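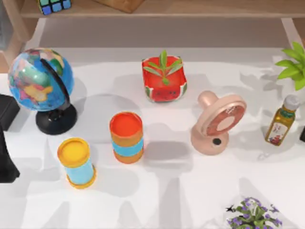
A desk globe and other odds and ends on a white tabletop.

Gratia, by Agathe Deschamps
Review

I read Gratia in September, mostly in the evenings, and finished it in nine sittings. It is Deschamps's second novel and the first to be put into English, in a translation by Lionel Bouvier. It was sold to me as a generation-ship story. That is accurate, but the ship is already in orbit around its destination on page one, and nobody aboard wants to go down.

The ship is the Gratia. It has been parked over a livable planet for 41 years. The crew still runs landing drills, still files survey reports, and still elects a landing officer, who has no duties. The current one is Trummer, a former pipe fitter who took the post for the larger cabin. When a survey shuttle comes back with one person more than it left with, Trummer has to do the job for real.

The first third is the best part. Deschamps is good on work: the valve inspections, the ration trades, the way people on the lower decks talk about the upper ones. The council scenes are dry and funny, and the long argument over whether the extra passenger needs a meal card is worth reading twice. I also liked that the ship's history comes to us through bits of Trummer's own reading and never through a lecture.

The middle is slower. There are 53 chapters, most of them short, and a run of them in the second part could have been cut to half the length. A subplot about a forged crew register takes up a lot of room and ends with a single conversation. I lost track of two of the engineers and had to go back to sort out which one had been demoted.

The last section moves to the surface, and here opinions will split. Readers who want the passenger explained will get an explanation – a short one, given by a character with good reasons to lie. I thought it worked. My friend Sylvain Baudry, who read the French edition, thought the author had run out of ideas and said so at length.

Bouvier's translation reads cleanly. The deck slang must have been hard to carry over, and he keeps it simple, with a few coined words that you pick up from context. There are more typos than there should be in the last hundred pages, including one place where Trummer's name is spelled two different ways in the same paragraph.

The paperback is from Rulteo, with a foreword by Clémence Poulain. Save the foreword for afterward, as it gives away what happens to the shuttle pilot. The type is small but readable, and the deck plan inside the front cover is useful in the register chapters. I have not tried the ebook.

If you like quiet, procedural science fiction and can put up with a saggy middle, it is worth your time. Anyone looking for first contact in the usual sense should borrow it before buying. A third novel is due from the same publisher, with Bouvier translating again, and I plan to read it.

Rating: 3 stars out of five for the middle, four for the rest. Call it four.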